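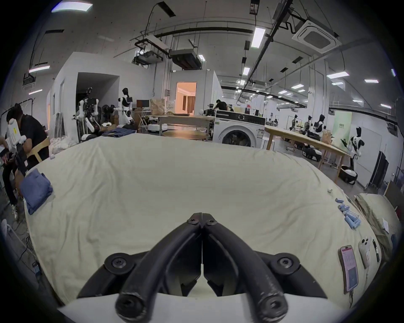
Hand-held grippers at work over the bed in the Tarnley lab.

When I visited the lab in May, Sunee Chaimongkol was comparing two ways of teaching a robot to handle cloth. In the first, a person drives the robot arm from a distance. In the second, a person holds the gripper in the hand and does the task directly, and the robot learns later from the recordings.

"The second way is faster, this we expected," she told me. "We wanted to know if the robot learns equally well from it."

Her group calls the method Fevari. They collected 3,514 recordings with the hand-held tools and 861 by remote driving. Both sets cover the same tasks, and cloth takes the largest part of them.

"A battery has one shape," she said. "A folded cloth has a different shape every time you touch it. So the moment of closing the fingers is very important, and I look at this moment first." 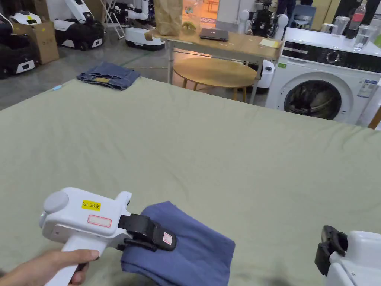 Restrepo was less sure about the cloth results and told me that a person corrects a bad grip without noticing it, so the recordings may teach the correction and hide the mistake. Chaimongkol accepts this point. She now asks people to keep a failed grip in the recording and to start again from there.

The result so far is modest but clear. With the same hours of human work, the robot trained on hand-held recordings finished more tasks. With the same number of recordings, the remote driving was still a little better — she repeated this to me, so that I would not forget to write it.

"One remote recording is worth more," she said. "But in 30 minutes I get many more of the other kind."

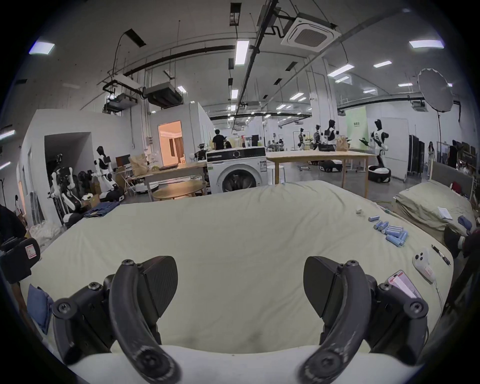

For small objects the difference almost disappears, according to Filtetix, who would like to see the test repeated in a second building before anyone trusts it. Chaimongkol agrees, and she plans to change the room, the light and the furniture.

"If it works only on our bed, it is a result about our bed," she said.

The new recordings will start after the summer.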